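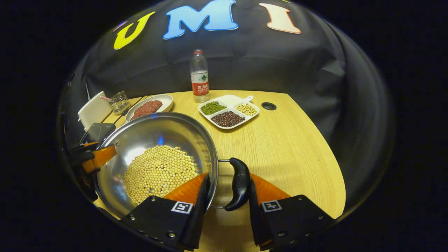

Water bottle and a divided tray on the table

Home | Forums | Film Talk | New Releases | Search | Log in

Gurnden (spoilers after the first post)

chiamaka_g
Saw Gurnden on Sunday with my sister and I can't stop thinking about it. Two brothers selling their dad's ferry, hardly any talking, and I was a wreck by the time they painted over the name. Best thing I've seen since Woltlow. Anybody else?

kayode.eff
Glad you liked it but wow, no. I checked my watch at the dinner and we weren't even halfway. Woltlow was slow too, but stuff happened in it!

mkjoo
The dinner is the whole movie, Kayode! He keeps passing the bread so he won't have to answer her. I've watched it 2 times now and the second time I caught that the younger one already has the buyer's pen in his shirt pocket.

kayode.eff
Ok, I missed the pen. Still think you could lose the entire trip to Ernstead and it'd be a better movie.

musa_o
Kinda with Kayode on Ernstead. The aunt is great, but the storm felt like it came from some other script. Did love the music though (Hijazi did the score, same as Woltlow).

chiamaka_g
Musa, the storm is where he finally yells! You can't cut the yelling.

nilton_m
Is it still playing anywhere? My theater dropped it after 9 days and put the superhero thing back on both screens.

mkjoo
The one downtown has it through the end of October, late show only. Bring a sweater, they keep it freezing in there.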